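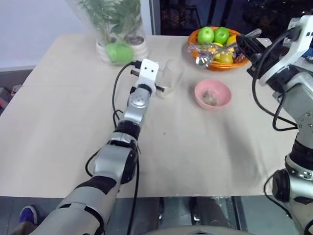

Fri 27 June
By the Vekell press office

Vekell opens its everyday tableware line to home shoppers, with woven baskets leading the way

ORMSBY – Vekell, the maker of simple things for the kitchen table, announced today that its Juris line of bowls, glasses and woven fruit baskets will be sold to home shoppers for the first time. The line has 19 pieces and goes on sale this week at the Vekell shop in Ormsby and through the company's mail-order catalog.

Until now Juris was sold only to cafes, guesthouses and school kitchens. People kept writing in to ask where they could get the baskets they had seen at breakfast (one guest at a lake hotel sent a drawing!), and after a couple of years of saying no, Vekell is very happy to be able to say yes.

The idea behind Juris is a table that gets used all day long. A basket of fruit sits toward the back where anyone can reach it, a glass stays out between meals, and a small bowl is there for whatever needs a bowl: a snack, a peach pit, the end of a loaf. Nothing in the line has to match anything else. An orange basket next to a pink bowl on a plain beige table looks cheerful and relaxed, and green apples and a lemon bring plenty of color of their own.

The woven baskets come in 8 colors, orange being the one that cafes have ordered most. They are made at the Patitz workshop, where the weave was opened up slightly last fall so that air can move around the fruit. The rim is a little thicker too, and stands up well to being grabbed with one hand and carried out to the porch. Each basket holds enough apples, lemons and pears for a small household, with room on top for the bag of grapes that never made it into the fridge.

The bowls are round, shallow and made of plastic, light enough for a child to carry and easy to stack. Colors are pink, cream, pale blue and a soft green. They come in two sizes. The smaller one was first drawn as a side dish for cafes, but the kitchens that tested it used it for nearly everything, from cracked nuts to bread dough scraps, and its sides were made a touch lower as a result.

The glasses are clear and plain, with no pattern and a steady base. Homes with hard water will know the cloudy look a favorite glass can get near the bottom, and a care card in every box explains how to clear it with warm water and a splash of white vinegar. The card also covers the baskets, which should be shaken out, wiped with a damp cloth and left to dry away from the stove.

Before the launch, Vekell lent sets to households in and near Patitz and asked them to live with the pieces as they liked. Some 3,000 comments came back on the cards, many of them about fruit. Families told us they ate more of it once it was out on the table, and quite a few asked for a larger basket. That one is on the drawing board now and is planned for November, together with a lidded version of the small bowl.

Every piece can be bought singly. There is also a starter set with one basket, 2 bowls and a pair of glasses, packed in a plain cardboard box with paper filling. Cafes and school kitchens can go on ordering exactly as before, and their existing colors will stay in the line.

Shoppers in Ormsby are warmly invited to stop by during opening week, when the long table at the front of the shop will be set with the whole line and plenty of fruit to go with it. Catalog orders are open now.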